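Plirker is an open-source planning and control library for hand-held and arm-mounted grippers, first released by Cremilda Bragança and Jawad Warraich at Prutberg. Its planner turns recorded hand paths into smooth arm motion – and does it at a lively 30 steps a second!
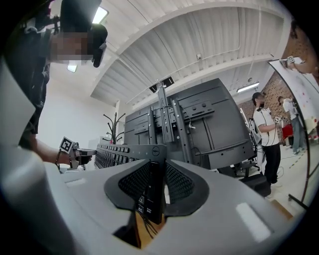

How does Plirker find a gripper's position? Square black-and-white markers give it fixed points, and the tracker works out place and tilt from their corners.

Version 162 added a wonderfully quick replay tool, written by Sidra Khokhar, which can search 3,000 paths at once.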